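4.2 Where the breaks went

I'll admit I went into this part of the study expecting a story about coffee. I had read plenty about office breaks as social glue, and I figured the people who moved to home working in Eststead would miss the kitchen down the hall most of all. A few did. What I kept hearing about, though, was timing. In the old building the break came to you: someone stood up, a chair scraped, and half the row drifted off together. At home you have to decide on it, and deciding feels a lot like slacking (my word, but three of the interviewees used it before I did).

We had 94 people keep a break diary for 15 working days, which gave us 3540 usable entries once Pavithra D'Souza and I had thrown out the duplicates. Pavithra did the first round of coding and I did the second, and we argued happily over what to do with entries like "stood in yard, thought about invoice." Is that a break? We ended up calling it a "leaky" break, and the name stuck. Leaky breaks were the most common kind among the claims handlers and pretty rare among the Kennedy sales staff, who tended to walk away from the desk completely.

Leopoldo Aguirre ran the follow-up calls, and he noticed something I'd missed in the diaries. People who lived alone wrote longer entries on Wednesday than on any other day. My best guess is the weekly all-hands, which left them with something to chew on, but we didn't ask about it directly and I don't want to lean on it too hard.

The other surprise was how much the diaries had to say about objects. We never asked about them! People still told us which chair, which window, which cup. Azra Nikolaidis suggested we treat these as "break markers," small things that tell a person the break has started, or that it should've been over a while ago. A drink that's nearly gone came up over and over in that second role.

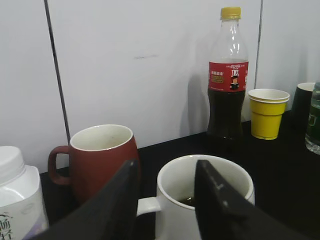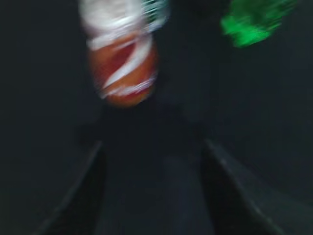
Figure 5. Break markers. First panel: a white mug with a little dark drink left in it, and a dark red mug behind. Second panel: a red, orange and white object, blurred by motion.

4.3 Breaks and the shared calendar

Seung-woo Joo had warned me that the calendar data would be messy, and he was right. Most people at the Brarninby site never blocked out their breaks at all, and those who did gave them names like "focus" or "admin."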